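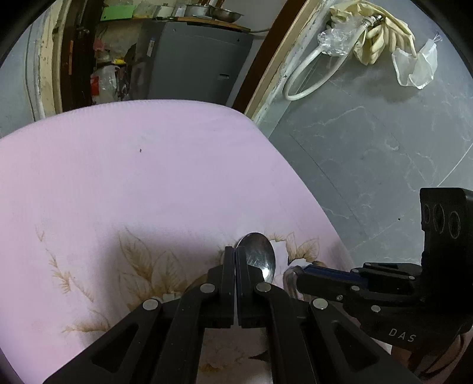 Section 4: Laying the cloth and setting out spoons

These steps apply to the Pindasine table cover and the Cernwood spoon set. Read the whole section before you start.

1. Shake the cloth out and check both sides for crumbs or loose threads.

2. Lay the cloth on the table with the printed side up. Let the same amount hang over each edge.

3. Smooth the cloth from the middle toward the corners with flat hands. Do not pull on the hem.

Note: If fold lines remain, leave the cloth in place for 20 minutes, then smooth it again.

4. Wipe each spoon with a dry cloth. Hold it by the neck and keep your fingers off the bowl.

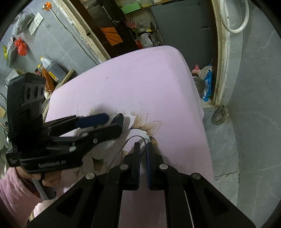

Spoons go down after the cloth is flat and the corners are even. Choose one place on the print as your guide and measure the other settings from it. On the pink floral cloth, the two light brown pointed leaves beside the spoon bowl are easy to find again and make a good guide. Set the first spoon next to them, bowl up, with the handle toward the edge of the table.

5. Leave 2 inches between the end of the handle and the table edge.

6. Repeat for the other settings.

Caution: Do not drag spoons or wire items across the cloth. They can snag the weave.

Caution: Do not put hot pans on the cloth.

Care: Wash the cloth separately the first 2 times. Iron it on the back, on a low setting.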